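4.2 Trying the Skedia kit on small held objects
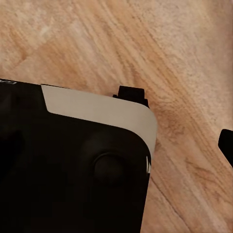

I'll admit I came into this part of the study wanting to like the Skedia simulation kit. Saron Hailu and I had spent most of September fighting with our own homemade scenes, and the idea of paying Komley for a package with the objects, the surfaces and the gripper model already in it sounded wonderful. So we bought one seat and ran 976 pick attempts on the game controller task (Figure 3).

Figure 3. Game controller task in the Skedia kit, simulated view. Controller on the wood surface at lower left, tip of a gripper finger at right.

The good news first. Setup took us 45 minutes, and I'm counting the time I spent looking for the license key! The wood grain is really nice, and the thumbstick reads as a proper round cap even though the controller is black on black. Of the 976 attempts, 433 ended with a clean lift. That's lower than I'd hoped, but rounded, dark plastic is a mean thing to ask any policy to grab.

What bugged me was the lighting. The default is very soft — pretty, but it leaves the front face of the controller so dark that our detector kept losing it. You can change this in a settings file, and I wish the manual said so before the last chapter. We didn't retune anything for the numbers above, so treat them as out-of-the-box results.

Comments

Chala: Did you try the same task with a lighter object? I'd love to see the two side by side.

Abenezer Fikre (author): Not yet, it's on my list for Saturday!

Alline: Thanks for the tip on the settings file, I had missed it completely.

Contact the authors | Copyright Abenezer Fikre and Saron Hailu | Back to top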